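About Rostora

Rostora helps small plants, laundries and schools decide whether to buy a robot. Quite often our advice is to wait. We don't sell arms, we take no commission from people who do, and we have never seen a payback chart we believed on first reading.

Mirsad Georgiou and Jarmila Trnka started the company after years on the buying side, signing for equipment that spent its second year under a sheet. Haf Penry runs budgets. Ikechukwu Okeke does site visits and reads the service contracts, including the pages at the back.

A planning review takes 10 working days. You get a list of what the quote left out – mounts, cabling, spare fingers, floor space, the hours your own staff will lose – and a plain yes, no or not yet. We also ask what happens if you spend the money on a second shift or a better cart. Vendors tend to dislike that question.

We are doubtful about household work in particular. A demo with one tidy object says little about a washer top with an iron, a bowl and a detergent bottle on it, so we set up the clutter and look for ourselves before we put a number in anyone's budget.
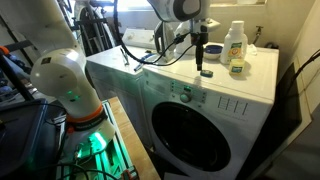 Two arms at the washer and dryer, bench trial.

Reviews start at $600. A phone call costs nothing, and it may be all you need.

Filed under: About us, Equipment planning

Recent
Skarix lease terms, read slowly
What a spare gripper does to your budget
Notes from our June site visits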